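Kuipers switches lunch service to four-part trays, asks for them back

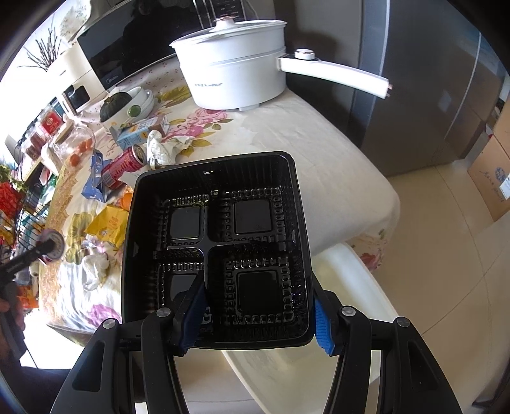
A black four-compartment tray over the flowered tablecloth, with the electric pot and microwave behind.

Kuipers lunch customers will be getting their meals in black plastic trays with four square compartments starting in December, the neighborhood meal service said this week. Foil packs are out. First run is 2000 trays, half of them going straight to the home delivery routes.

Same price, same menu. Rice in one square, vegetables in the next, the other two up to the cook.

"People kept telling us the sauce gets into everything," said Bhupendra Nishad, who runs the kitchen side. "Four squares, you can keep the pickle away from the squash. That was the main complaint, to be fair."

Trays are meant to come back. Rinse, stack, hand to the driver or drop at the Ovia store on the corner before 6 p.m. Each customer gets a credit after 8 returned trays, good for one lunch. Cracked ones don't count toward the credit but Kuipers will still take them.

Not everybody is sold. Bernd Steinbach has had the lunches deliverd for years and says his kitchen table is full enough already, between the fruit, the milk and the snack packets. "Where do I put eight of them? They'd better stack," he said.

Nishad says they do stack, and that smaller pickups can be arranged by phone. Squash stays on the menu through the winter, along with the Thursday-style soup, wich will keep coming in its own tub. Soup does not go in the trays.

Remaining 1000 trays are being held for walk-in orders and for replacements. Customers who want to stay with foil until the old stock is gone should tell the driver or leave a note with the order. Lids are sold out at the moment, more expected before the switch.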